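2026-09-19

Up before six, no reason. Coffee, toast, the heel of the rye. Wrote to Pravesh Buthelezi about the boxes and then sat there not packing the boxes.

Inwood by nine. Library basement, the street directories again. Got through 1920 finally, the whole of the M's, and there he is, Mittal, tailor, listed over the shop like Aunt always said. Same page has a Mittal & Co. with no address, maybe him maybe not. Copied both out. My handwritting is getting worse, I can't read Thursday-me's notes at all so had to redo two pages. Pencil only down there, and the man at the desk checks.

Lunch on the steps. Egg sandwich, too much pepper. Wind kept taking the napkin.

Call from the Clillier people about the storage unit. They want 2368 for the year, up front. Said I'd think about it. Won't think about it, will pay it in April when they send the second letter, same as always. 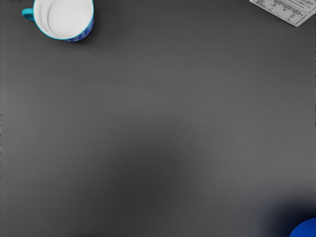

Gray table, mug up in the corner.

Home late. Bus was a mess at the bridge. Knee sore from the basement stairs. Soup from the freezer, unlabeled, was lentil.

Pravesh wrote back. He says the family Bible goes to 1715 but teh first leaf is loose and he doesn't trust the ink. Neither do I. Wants me to come look. Could go up next month if the car gets through inspection, ask at the garage re: brakes.

To do: stamps, call Aunt before she hears about the tailor from somebody else, return the Porkix pan to downstairs. Window in the back room still sticks. Bed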